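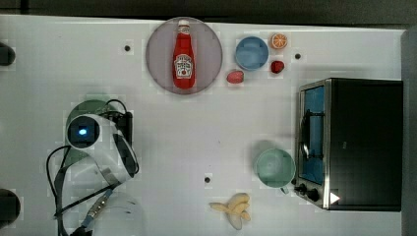 Good morning, friends! A lot of you have written to ask what is going on with the small congregations in Dindix and the new registration rule, and I keep answering one message at a time, so let me try to put it all in one thread. Get your coffee, I am not a brief person.

**2/**
Some background first, for those who joined lately. Until this winter a religious group in Dindix could meet in a rented room as long as it sent the district a letter saying where and when. A letter! I helped write one years ago at a kitchen table in Jindov and it took us one evening, most of which went to arguing over the word "fellowship."

**3/**
Under the new rule a group has to be entered in the provincial register before it can rent anything for worship. And to be entered, it has to show 3,514 adult members living in the province, each with a signed form and a copy of their ID.

**4/**
You can see the trouble. The Jindov churches are small. Even if you put all of them together, and they've never agreed on enough to be put together (I say this with love, I grew up among them), they come to 1,292 adults.

**5/**
It isn't only the Protestants either. The Buddhist reading circle in Lencho is in the same spot, and so are two tiny Orthodox parishes that share one priest and one very tired car between them. I spoke with people from all of these last month and they were kinder to me than my list of nosy questions deserved.

**6/**
The ID copies are what worry folks most, more than the number. Several older members told me they'd stop coming before they would put their name on a list held by the province. They remember earlier lists. I didn't push them to say more and I won't repeat the little they did say.

**7/**
The province says the rule is about fire safety and rental fraud. I want to be fair here – there really was a bad fire in a rented hall in Lencho, and people there still talk about it quietly. But a fire inspector looks at doors and wiring. I can't work out what he would do with a membership list, and the office hasn't answered me on that.

**8/**
So what are the groups doing in the meantime? Mostly meeting in homes, in shifts. One congregation that has rented the same room for 15 years handed back the key in January. They carried the hymnals out in grocery bags and the landlord, who isn't a believer of any kind, helped them down the stairs.
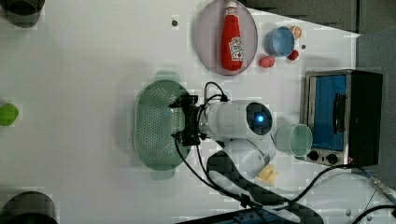
*Ketchup on a pink plate, green colander on the left.*

**9/**
Home meetings have their own headaches, of course. The rule doesn't say how many guests turn a dinner into a service. One family was visited twice by an officer who wanted to know if they say grace out loud. He was polite about it, they tell me, and he wrote the answer down.

**10/**
Now for something more hopeful! The petition asking for the old letter system back was delivered to the provincial assembly with 2,843 signatures, and plenty of those came from people who don't belong to any of these groups. Neighbors, shopkeepers, a whole row of stallholders from the Jindov market.

**11/**
The assembly has to put it on the agenda for a Thursday session, but the rules don't say which Thursday, so everybody is refreshing the same web page every week. If you read the language and have the patience, I'd be grateful for a few extra pairs of eyes on it.

**12/**
A few people asked about Etix, the legal aid office that is handling the appeals. Yes, they're real lawyers, yes, they take cases from any faith and from people with none, and yes, they are short of translators. Write to them directly please, and don't send names or addresses of members through me or in the replies.

**13/**
I really do mean that last part. I've had to hide four replies already this morning. I know it was kindly meant – you wanted others to pray for someone by name – but please pray for them without typing out their street.

**14/**
Several of you also wanted to know if you should write to the province yourselves. The groups I talked with were split on it. The Lencho circle would welcome letters. The Orthodox parishes asked for quiet until their own appeal has been heard, so if you do write, please leave them out of it.

**15/**
I'll add to this thread when there's a date for the session. I'm on the bus most of the afternoon, so answers will be slow, but I do read everything, including the long ones. Especially the long ones!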